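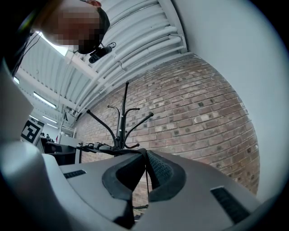 # Milk Price Transmission Between Farm Gate and Retail: The Kanora District

Kamonchanok Petchrat
Agricultural Economics, Term Project Report
4/2/20

## 1. Background

Dairy farmers in Kanora are paid by the hundredweight under a base price that the processor resets each month. Producer groups have complained for several years that cuts at retail reach the farm quickly, while increases reach it late or only in part. The literature calls this asymmetric price transmission. This report tests whether it can be found in the local data, and how large it is.

Two buyers take nearly all the milk in the district. Himska runs a fluid milk plant and sells under its own label. Degefa makes cheese and powder and sells mostly outside the region. Farms sign with one or the other for a year at a time and cannot split deliveries.

## 2. Data

Farm prices were taken from monthly milk statements supplied by 217 farms. After duplicates and statements with no butterfat test were removed, 3,842 statements remained. Prices were adjusted to standard butterfat and protein using each buyer's published component schedule. Hauling charges were left in, as the farms do not agree on how to report them separately.

Retail prices are monthly averages for whole milk in half-gallon and gallon containers. Store brands and name brands were pooled. Promotional prices were kept when the promotion lasted more than two weeks and dropped otherwise.

The statements from Degefa suppliers have a gap each April, when the annual adjustment is paid. The adjustment was spread evenly over the twelve months before it. Assigning it to April alone produced a spike that dominated the regression.

## 3. Method

An error correction model was fitted for each buyer, with retail price changes split into positive and negative parts. Lags of up to 3 months were allowed. The null hypothesis is that the coefficients on increases and decreases are equal.

Feed cost was added as a control in a second version of the model. It changed the standard errors slightly and the signs not at all, so only the simpler version is discussed below.

## 4. Results

For Himska suppliers the null is rejected at the five percent level. A retail decrease is passed back almost fully within one month. Of a retail increase, 70 percent has reached the farm by the end of the third month, and the remainder does not appear within the lags tested.

For Degefa suppliers the null is not rejected. The relation to local retail prices is weak in both directions, as would be expected of a plant whose products are sold elsewhere. A wholesale cheese series would be a better match, but none was available at monthly frequency.

Farm size had no clear effect in either group. Larger herds received a volume premium, but the premium was constant and dropped out when the data were differenced.

## 5. Limitations

The farms volunteered their records and are not a random sample. Farms that left dairying during the period are missing altogether, and these may have been the ones paid least. Pooling the brands may also hide differences in how Himska prices its own label.

The model does not identify a cause. Slow upward adjustment is consistent with buyer power, but also with contract terms that fix the base price ahead of delivery. Separating the two would require the contracts themselves, which both buyers declined to provide.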